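Why Did the Robot Let Go?

Have you ever carried a glass of juice across the kitchen, very carefully, and then dropped it anyway? Robots do that too, and when they do, grown-up engineers get out their notebooks and spend days (sometimes weeks!) working out what happened.

One Thursday, at a workshop in Nollasstead, a robot called Graken was packing small things into boxes. It had done 200 boxes without any trouble at all. Then it picked up a toothbrush in its package, lifted it, and — plop — down it went onto the floor. Graken didn't notice. It carried its empty fingers over to the box, opened them very politely, and went back for the next thing.

So what went wrong? First you need to know how a robot holds on. Your fingertips are soft and a little bit sticky, and they are full of tiny feelers that tell your brain, "Careful, it's slipping!" Graken has rubber tips to help it grip, but its feelers are much simpler than yours. It mostly knows how far apart its fingers are and how hard they are squeezing.

When the engineers looked closely, they found that the rubber had a thin coat of dust on it. Dust makes rubber slippery, just as it makes your sneakers slide on a gym floor. They wiped the tips clean and tried the same toothbrush 50 times, and it stayed put every time.

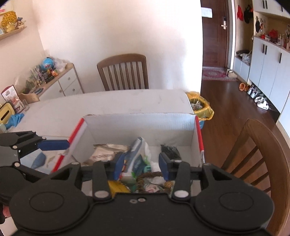 Shiny plastic bags are tricky in another way, since they crumple and slide when you pinch them. Wires are tricky because they tangle, so you pull up one and three more come along for the ride. A box with all sorts of things jumbled together is a hard test for any gripper, and that makes it a very good place to find mistakes.

There was a second problem to fix as well. Graken should have known its fingers were empty! Now it checks the gap between them after every lift, and if they have closed all the way, it stops and tries again.

One safety rule before you go. Robot fingers can pinch, so keep your hands away from a gripper that is switched on, even one that is standing still, and ask a grown-up to turn it off if something gets stuck.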